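Section 5. Cloth Pick and Hand-Over Drill

Applies to: Serkton club grippers, both units
Before you start: complete Section 4 (Charging and Pairing)

This section covers the two-person cloth drill used by the Tevanholm student robotics club. The drill produces short recordings of a soft item being picked, held and passed between grippers. The recordings are used later to train the arm for the Markine challenge. New members run the drill with a second operator until the team lead has signed their log sheet.

5.1 Preparing the work area

1. Clear the floor between the two operator positions. Route loose cables along the wall side.
2. Place one small fleece cloth within reach of Operator A. Bedding and other large items may stay nearby as background.
3. Check that the finger pads are clean. Wipe with a dry cloth only.
4. Close the fingers fully, then open them fully. Travel should be smooth in both directions.
5. Start the session in the logging program and enter both operators' names.

CAUTION: Do not wear loose sleeves, lanyards or bracelets near the fingers. The closing force is low but will pull thread and hair.

5.2 Picking the cloth

1. Lower the gripper with the fingers open until the pads are on either side of a fold.
2. Close slowly. Stop when the cloth is held -- further squeezing only bends the pads.
3. Raise the gripper and hold it still for 2 seconds.

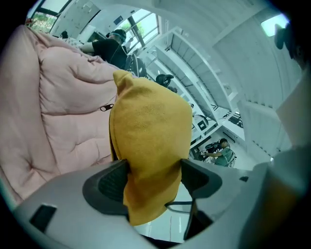

4. If the cloth slides, lower it, open the fingers and begin again from step 1. Do not tighten the grip in mid-air.
5. Mark the take as good or bad in the log before starting the next one. A take with no mark is dropped when the files are sorted.

NOTE: Fleece tends to stand up when pinched near the middle and to droop when pinched at a corner. Both are accepted. Record the pinch point in the remarks column as M or C.

5.3 Passing to the second gripper

1. Operator A holds the cloth at chest height and stops moving.
2. Operator B brings the second gripper in from the side with the fingers open and the marker plate facing up.
3. Operator B touches the cloth above Operator A's fingers and says "on."
4. Operator B closes. Operator A waits for the word "mine," then opens.
5. Operator A backs away in a straight line. Operator B holds still for 2 seconds.

CAUTION: Never let the fingers of one gripper close on the fingers of the other. Pads damaged in this way must be replaced as a pair (part 371).

NOTE: The marker plate must not be covered by a hand or sleeve during steps 2 to 5. If it is covered, mark the take as bad and repeat.

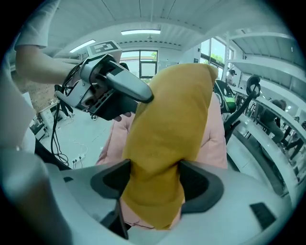

Section text: Upendo Lyimo and Eskil Kvam
Checked by: Victor Kombo

5.4 Ending the session

1. Open the fingers on both units and put the cloth back in the bin.
2. Stop the session in the logging program. Wait for the "saved" message before unplugging anything.
3. Copy the files to the Hauser drive. Use the session number as the folder name, for example 373.
4. Switch off both units and return them to the charging shelf with the fingers open.

If the program reports missing takes, leave the files where they are and tell the team lead. Do not rename or delete anything -- takes can usually be recovered from the unit until the next session is started. For replacement pads, see Section 8.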